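The button tin, and other things I inherited

My gran kept her buttons in a shortbread tin with a dent in the lid, and when it came to me in March I did what any sensible person would do and put it on top of the wardrobe for ages. Then a cardigan lost its second button down and I got the tin out, tipped the lot onto a tea towel and lost a whole evening.

I counted them (of course I did). There are 246, not including the hooks and eyes, a suspender clip and one very old cough sweet. A good half are shirt buttons, the plain white sort with four holes that you snip off before a shirt goes in the rag bag. Gran never let a shirt go without taking its buttons first. Then there are the coat buttons, great big brown things like toffees, and a little card of glass ones with "Etine" printed along the top in curly letters. I've had no luck finding out who Etine were. A shop? A maker? If your mum or your auntie had a card like it, please leave a comment, I'd love to know!

Anyway, the cardigan. None of the 246 matched, wouldn't you know it, so I went down to Salazar on the corner, where they still sell buttons loose out of tubes, and paid 60p for one that was near enough. The lady held it up to the window next to the others and pulled a face, then said it would do if I kept my arms folded. I bought a reel of Hodent thread as well, the thick grey one, and it's lovely to sew with. It doesn't knot up every time you look away.

If you haven't sewn a button on since school, do have a go. Double your thread, start from the back and lay a matchstick across the top of the button while you stitch. Slide the matchstick out at the end, wind the thread round underneath a few times and fasten off. That little stalk is what lets the button sit properly once it's done up. I go through each pair of holes four times, or more on a coat, and I still have to squint to thread the needle.

It took me 10 minutes, and the cardigan has been through the wash since and come out fine. I got a bit carried away after that and did the cushion cover, two pillowcases and a pair of trousers that I'd been holding up with a safety pin since before Christmas (don't tell anyone).

Next on the pile is my old green coat, which needs a whole new set down the front. I've got my eye on some horn ones from Pedeo but they're not cheap, and the toffee ones are sitting right there in the tin. There are five of those and the coat wants six. I might put the odd one at the very top, under the collar, where my scarf goes.

The tin is staying as it is, by the way. I did think about sorting them all by colour, and then I thought about how much I used to like digging through it on the kitchen floor.

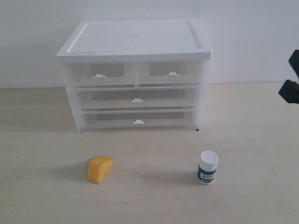
Four little drawers, two of them side by side at the top.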